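Search this site
Go

Ultdale Parish Newsletters, Transcribed (README)

August 19, 2020
Posted by the Tretetti Text Project

This folder holds the typed-up text of the Ultdale town newsletter, a monthly sheet that ran for 33 years and, in that time, settled very few of the arguments it started. There are 378 issues here. If you multiply it out you will notice that 33 years of a monthly should come to more than that. The newsletter took a good many months off, usually without saying so, and twice came back with an editorial scolding readers for their lack of interest.

What you get

One plain text file per issue, UTF-8, named by year and month. A single spreadsheet, index.csv, lists every issue with its date, page count, and a column called "mood" that one of us added late at night and the rest of us voted to keep. Please don't build anything on the mood column.

Each file begins with a short header (issue, date, source copy) and then the text, in reading order. Reading order was a judgment call. The layout person in Ultdale liked to start a story on page one, drop it in mid-sentence, and pick it up on page four under a different headline.

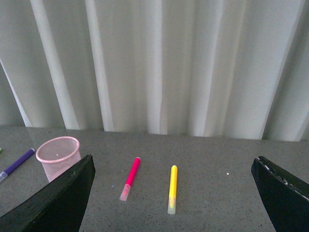

Where the copies came from

Most of the run came from the Watden branch library, which had it bound in green cloth and shelved under Gardening. The gaps were filled from a set kept by the Jalali print shop, where the newsletter was run off for its last stretch. The shop copies are cleaner, but they are proofs, so they carry corrections that may or may not have made it into the final sheet. Where the two disagree we followed Watden and put the shop's version in square brackets. There are more square brackets than we had hoped.

How it was typed

By hand, mostly. We tried text recognition on the first batch and it read every ad for Jalali's as "Jello," which we enjoyed for a week and then had to fix. After that, each issue was typed by one person and checked by a second. Original spelling stays. If the newsletter announced a "pubic meeting," then so do we, and it did, in November of three different years.

Ads are included and marked [AD]. Recipes are marked [RECIPE]. We have tested 3 of the recipes and would like to discourage you from the salmon mold.

Left out

- Crossword grids (the clues are in, which makes for a strange read)
- Phone numbers and street addresses of private people, replaced with [PHONE] and [ADDRESS]
- The letters page from one summer, at the request of both families

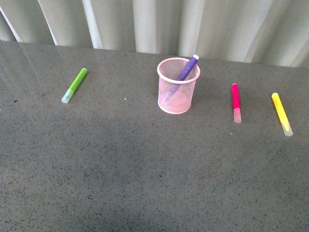 Known problems

Dates. The masthead was reused from month to month and somebody had to remember to change it. They often didn't. Where we could work out the real date from the church supper listings, index.csv has it in "date_fixed" and the wrong one stays in "date_printed." Sort by date_fixed unless you want four Aprils in a row.

Hyphens. Words broken at the end of a line were joined back up by a script, and the script was more confident than it should have been. "Co-op" is "coop" throughout, so a long run of stories about the grocery store now seems to concern chickens. There are also real stories about chickens. Read with care.

Names. The same person may show up under several spellings, sometimes in one paragraph. We did not try to merge them.

Weather. The weather column is a forecast in some years and a complaint about last month in others. It is no use for climate work, and we say this because we have been asked.

Good uses

Local history, family history, word counts, studying how a small town talks to itself about parking. The word "parking" turns up more than 3,000 times, well ahead of "school," "church," and "thank."

License

The transcriptions are free to use and share with credit to the Tretetti Text Project. Ads belong to whoever placed them, if they still want them.

Corrections

Send the file name, the line, and what you think it should say. Please check the spelling note above first.

Contact: use the form on the project page | © 2020 Tretetti Text Project | Back to top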